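**To:** Stultent residents list
**From:** Omid Jafarzadeh
**Date:** 2019-02-22
**Subject:** Re: The county letter about health coverage renewal

Dear Forough, dear all,

Thank you for your message. I answer between your lines, so that people who did not read the first one can follow.

> Forough Rahimi wrote:
>
> I received the letter from the county and I read it three times. On page 2 it says that my coverage "will continue unless action is required." On page 4 it says that action is required. My neighbor in the Ranjbar building got the same letter, but with another deadline. Does somebody know which one is correct?

Both deadlines can be correct. I called the county office and waited on the line for 74 minutes. The lady who answered was polite. She told me that the date depends on the month when you enrolled the first time. If you enrolled before July, you have the early date. If you enrolled in July or later, you have the other one. The letter does not explain this in any place, and I think it should.

About the sentence on page 2, she agreed with me that it is difficult. She said it was written by the company Jilness, which has the contract for the outreach, and that the office did not see the final text before it was mailed. I find this strange. The county pays for the letters and puts its name on top of them.

> I also don't understand why they spend money for the radio song when the phone line is always busy.

I have the same opinion. I have heard the song many times in the car, and it does not mention the phone number or the deadline. It only says that we are "covered together." My mother asked me if it was for blankets.

> Is there some place where I can go with my papers and speak with a person?

Yes. The help desk is in the Nakum library, on the second floor, next to the children's room. They have two persons there who can look at your form and tell you what is missing. I went there with my daughter and we had to wait, but it was much better than the phone.

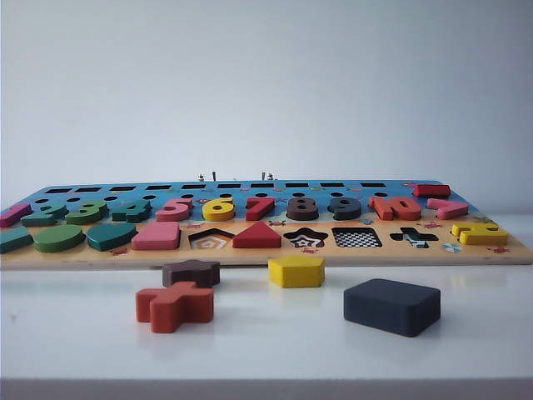
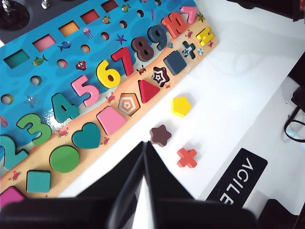
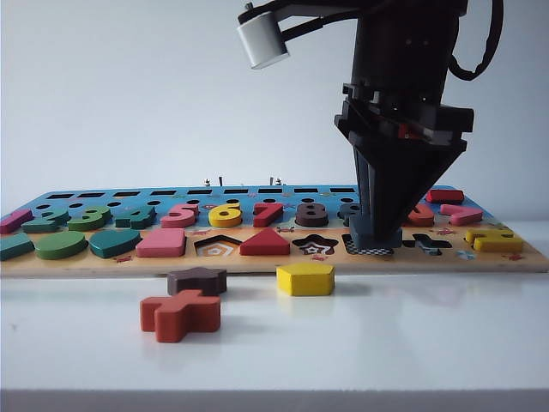

## What to bring to the help desk

- The letter itself, all pages. The code they need is on the last page, at the bottom.
- Your last pay stub, or a letter from your employer.
- One paper with your present address. A utility bill is accepted.
- If you apply for your children too, their birth certificates. Copies are fine.

## What I would like to propose

I want to write to the county board and ask for three things: one clear date in each letter, the phone number in the radio advertisement, and the letter in more languages than English. I have a draft of one page. If you want to sign it, please write to me directly and not to the whole list, because last time we had 100 messages that said only "me too." Until now I have 13 names.

Forough, may I use your example of the two deadlines? I would not put your name if you prefer so.

With kind regards,
Omid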